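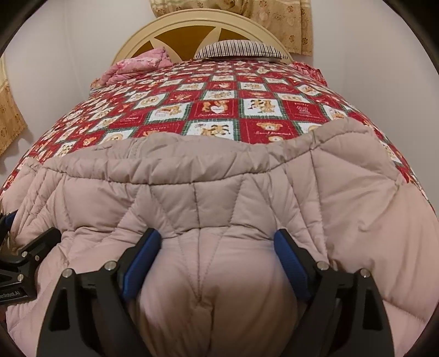
4/25/21

Folding notes, padded jackets, bedroom end. Kettle on first, obviously.

I've been putting this one off all April. Trousers I can do in my sleep, towels are nearly fun, but the big quilted pink jacket has beaten me every time I've had a go at it. It's all air! You press one side flat and the other side comes up to say hello. So today I gave it a proper session on the bed and wrote down what I did, mostly so Romain stops asking me how it's going and can read it for himself.

Why the bed and not the table: I need the width. With the table the bottom half of the jacket hangs over and drags the rest after it, and then I'm folding and catching at the same time. The mattress does give a bit under your hands, which I don't love, but I'd take that over chasing a jacket across the floor. Pillow stays up by the headboard, pink blanket pushed into the corner, and the rest is mine to work on.

Method so far

1. Spread it out wide, front down, and get the lining straight inside before anything else. I skipped this on the first go and spent ages wondering what the lump was (sleeve lining, all bunched up at the elbow).

2. Squeeze the air out from the hem towards the collar. Slowly. Flat of the forearm is better than hands. I tried it collar to hem as well and the air just sat in the bottom section and sulked.

3. Sleeves in across the back, one over the other. Don't pull them tight or the shoulders ride up.

4. Sides in to meet the middle. The stitching is a nuisance here — the panels are big triangles and diamonds, so there's no nice straight line to fold along like you'd get on a jacket with plain rows. I ended up following whichever seam ran nearest to the way I wanted to go, and where two of them met I treated that as the corner. The gathered seams are stiffer than the padding between them and they want to be on the outside of a fold. Put one on the inside and it springs open.
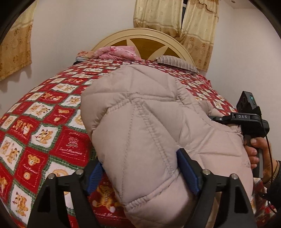

5. Roll or fold? Tried both. Rolling from the hem makes a neater parcel but it needs something round it straight away, a belt or a bit of tape. Folding in thirds is quicker and sits better on a shelf, only it's fatter. I'm going with thirds for the Gedetti shelves and rolling for anything that's off in a bag.

Timings, for what they're worth: best go was 300 seconds including the lining faff, which is far too long. I'd like it under half that. Nine goes altogether and I'd call five of them good enough to put away. The other four I wouldn't want my mum to see.

Things to try next

The cartoon animal blanket underneath is plush and it grips the fabric more than I'd like. When I slide the jacket round to get at the other side it snags and I lose the fold I've just made. A plain cotton sheet over the top might sort that. There's one in the Kultach box, I think, if it hasn't been pinched for the sofa.

Also want to do the same again with a thinner jacket, to see if step 2 matters as much or if I'm only being fussy.

Storage bags: still waiting on Skoltell to get back to me. Romain reckons the valve sort are worth the money. I reckon they crush the filling. We'll fall out about it on Monday.

Comments

Romain Renaud
I never said worth the money, I said worth a try! Agree about the seams though. What about folding it in half lengthways first and forgetting the sides-to-middle bit?

reply
Tried that on go three. Collar end was double the height of the hem end. Looked like a doorstop.

Mahmoudi
The cotton sheet is in the airing cupboard, second shelf. Please put it back after.

Romain Renaud
Fine, doorstop noted. Bring the thin one in and I'll have a go as well.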